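Storing Shoes in a Small Entryway
Project report, Design and Technology, second year

1. Background

Our group looked at how people put shoes away when they have very little space. The question came from the Gilen residence, where each room has one narrow shelf by the door and most shoes end up on the floor. We wanted to know whether a plain cardboard box is good enough for storage or whether a plastic bin is worth the money.

We asked 20 residents about their habits in July. Most kept their everyday pairs loose and only boxed the good ones – dress shoes, mainly.

2. Materials

The main items were an unprinted light-brown shoe box, a white rectangular plastic bin and a pair of black leather dress shoes. The box has a front panel that folds down flat, and a small hole in one side wall. The bin has a handle cutout on the short side. We put everything in a row on the table before each packing round, with the bin to the left, the box in the middle and the shoes to the right.

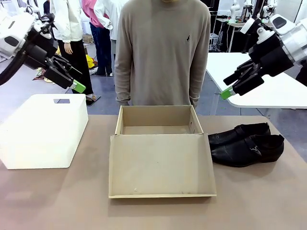 We chose dress shoes because they mark easily and hold their shape poorly if something heavy sits on them. Sneakers would have been more forgiving. We also planned to use a boot tray from Pelus but dropped it, as it did not fit on the shelf.

3. Procedure

Each round started with the box open and empty. The shoes went in side by side, then the front was folded up and the lid part closed. For the bin, the shoes went straight in. We did 3 sets of rounds and wrote down anything that slowed us down.

The work surface was a large tan board, set up over the speckled floor of the workshop, with a gray plastic stool nearby. Standing turned out to be easier than sitting for the folding, so the stool was mostly used for breaks.
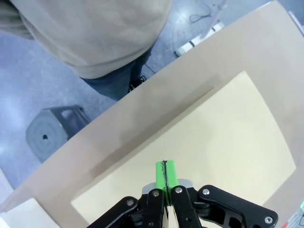

4. Results

The bin was faster to pack. The box took longer because of the front panel, which had to be lined up before it would close. On the shelf, though, the box stacked better and took up less depth.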